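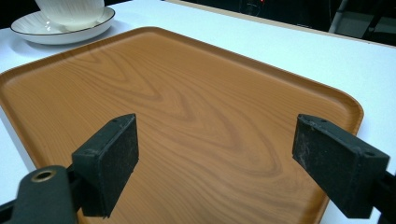 Figure 1. The serving tray on the white table, with the cup and saucer behind it.

Setting a Small Table: How People Use a Serving Tray
Course project report, Everyday Objects and Design, spring term
Project group Zein

1. Background

In our course every group had to choose one common object from the home and study how people use it. Our group chose the serving tray. At first we thought this subject was too simple, but when we started to discuss it, each of us had a different opinion of what a tray is for. In my family the tray stays on the table during the whole meal and the dishes stand on it. Another member of the group said that in his home the tray is only for carrying, and it goes back to the kitchen at once.

The question of our project was therefore: when people prepare a small table for one person, which things do they put on the tray and which things do they leave beside it?

2. Materials

We used a rectangular tray with rounded corners and a low raised rim. The color is a warm orange-brown and it has a wood-grain pattern. We selected this tray from three candidates because the rim is low and a person can slide a hand over it easily. The other objects were white dishes with a thin dark line on the rim, and a small wooden spoon. The table was white, so the tray was easy to see from every side of the room.

The tray came from a household shop called Lullus, and the dishes were lent to us by the student café Skurnlow. We want to thank them for this help.

3. Method

We invited 30 students to the practice room in April, always in the afternoon. Each person received the same short instruction: "Please prepare this table for a guest who will have something warm." We did not say soup, tea or coffee. The person had 10 minutes, but most of them needed much less. After that we asked a few questions and wrote down the answers on paper. 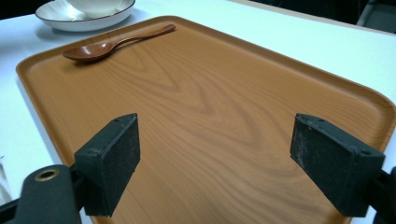

The spoon was the object that people moved the most. Many participants put it down on the tray, looked at the table, and then turned it to another direction. When we asked about this, they often said that the handle should be easy to take for the guest. Some of them wanted the spoon next to the dish - but then they thought it looked lonely on the white table and they put it back on the tray.

4. Results

In total we wrote down 93 placements, with the corrections included. In 55 of them the object was put on the tray, and in the rest it was put directly on the table. The cup and saucer were often left outside. Several people explained that a saucer is already "a small tray", so it does not need a second one. We liked this answer very much and we did not expect it.

5. Problems

Our instruction was maybe too open. A few students asked if the guest is left-handed, and we had no prepared answer. Also, we did not write down from which side each person came to the table, and later we understood that this could change the result. If another group wants to repeat the project, we recommend marking the place of the guest with a chair.

The notes and the answer sheets are kept in the Multel folder of our department, and other students can ask for them there.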